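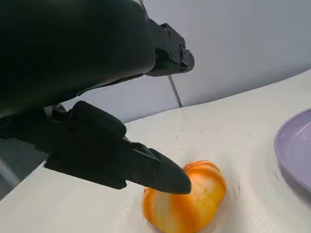

Nekari wrote: Before anyone can help, is it a pepper or a tomato? Post the rest of your message as well, only the title came through.

Mottled orange and pale yellow — ripe, or leave it?
Posted by Drenda

Sorry, the text was lost when I submitted. I don't know which it is. The seedlings came from a swap table at the Clesia allotments and the labels had washed off. The fruit is lobed and a bit lumpy, deep orange along one ridge, going to creamy yellow on the other side. I have 29 more on the plants at the same stage. Do I pick them all now or wait for an even colour? They are in an unheated greenhouse and it is already October.

Soliman
Pick now if your nights are cold. Both peppers and tomatoes will go on colouring indoors once they have started to turn. Single layer, not touching, out of direct sun, at room temperature. Don't put them in the fridge until they are fully coloured, as the cold stops tomatoes ripening and spoils the texture.

To tell which you have, cut one across the middle. A pepper is hollow, with flat pale seeds on a central core. A tomato has wet seeds in jelly. The leaves will also tell you: pepper leaves are smooth-edged and a single blade, tomato leaves are divided and smell strong when rubbed.

One caution — some varieties are striped or blotched when ripe and will never go a single colour. In that case go by feel. A ripe tomato gives slightly under the thumb. A pepper stays firm and turns glossy.

Nekari
Put a banana in with them. Works for tomatoes, not much use for peppers. I'd cut 2 open before doing anything with the other 27.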